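Robot Arm Trained Only in Simulation Learns to Work Roof Window Latches 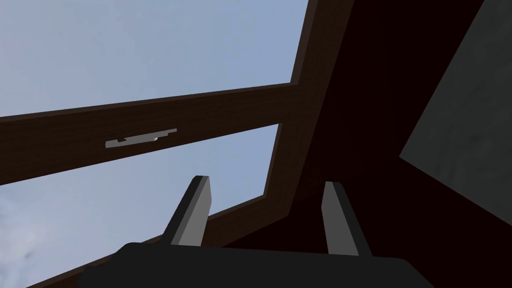 Simulated view from the gripper toward a roof window. The small gray latch is on the wooden crossbar. Credit: Bidholm

9 Oct 2026

Bidholm today released results from Trida, a method for teaching robot arms to find and turn window hardware mounted overhead. The method was trained entirely on rendered scenes and then tested on a physical arm.

Trida was given 1387 simulated practice runs across 158 window layouts. The layouts differ in roof slope, frame color, daylight and the position of the latch. In each run the arm starts below the window with its fingers open and must work out where the latch is from the gripper camera alone.

Overhead latches are hard for robots trained on tabletop tasks. The camera looks up into a bright sky, the ceiling next to the window is often dark, and the latch takes up a small part of the view. Earlier Bidholm software tended to lock onto the edge of the frame and miss the handle.

The new method splits the job into two stages. The first stage looks for the bar that carries the latch. The second stage searches only along that bar and corrects the arm's path as it gets closer. The rendered scenes are kept simple, with flat shading and few textures, so a full training set can be produced overnight on one workstation.

In July the team moved the trained software to an arm at the Juntunen test house, which has 3 roof windows of different makes. The arm turned the latch in 80 percent of attempts. Most failures came in low evening sun.

"We expected to need real footage to get this far, and we didn't use any," said Philomena Heffernan, who leads the project at Bidholm. "Glare is still a problem. We'll work on that next."

The work does not yet cover windows with two latches or those operated by a pull rod.

The scene files and training code will be posted on Plirkance, Bidholm's public download site, along with a technical report. Both are free for research use.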